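Giving up the second car, five months in

So we sold the second car. It went in January, on a morning so cold the buyer kept his gloves on to sign the paperwork, and I stood in the driveway feeling like I'd given away a dog. I'd had that thing through two jobs and one very bad haircut.

The math was never really in question. I finally sat down and added up what it cost us last year - insurance, registration, tires, the mystery noise that Pelupessy Auto charged us for twice - and it came to $2,438. For a car that mostly went to the grocery store and back! I could take a lot of cabs for that. I could take a cab to buy one lemon.
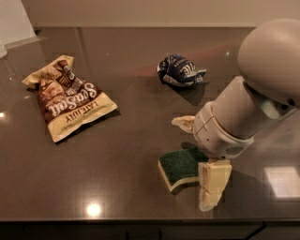
What I didn't think through was the mornings. Our bus is the one that runs out to Gotisent, and it comes at 7:12 or it comes at 7:31, and which one you get is between the driver and God. The first two weeks I was late for everything. Then I started leaving ten minutes early and bringing a book, and now I've read more since winter than I did in the whole three years before (mostly trashy mysteries, but they count).

Groceries took longer to sort out. I used to do one giant shop and fill the trunk. Now I go three times a week with a backpack, and I buy what fits. Less soda, fewer giant melons. I did get one of those folding carts from Fukero and it's fine, though the left wheel squeaks so loudly that people move over for me on the sidewalk.
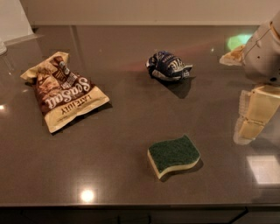
Posted by the author in Getting Around | 5 comments

The one thing I really miss is leaving on a whim. Driving out to the lake at 4 in the afternoon because the light looked nice, that kind of thing. With one car you have to ask first, and by the time you've asked, it's a plan. We tried a shared calendar and forgot to look at it. Now there's a pad by the front door and whoever writes first gets the keys, which has caused one real argument and a lot of tiny, mean handwriting.

I also thought I'd be in amazing shape by now. I'm not, but my winter boots are completely worn out, so something is happening down there.
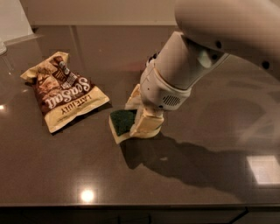
Casero wrote: We went down to one car last spring and the pad by the door lasted us a month. What worked was giving each person set days and letting them trade. Also, put a drop of oil on that cart wheel, please, for your neighbors.

Set days might be the answer. I'll bring it up over dinner, when I'm not the one who has the car tomorrow.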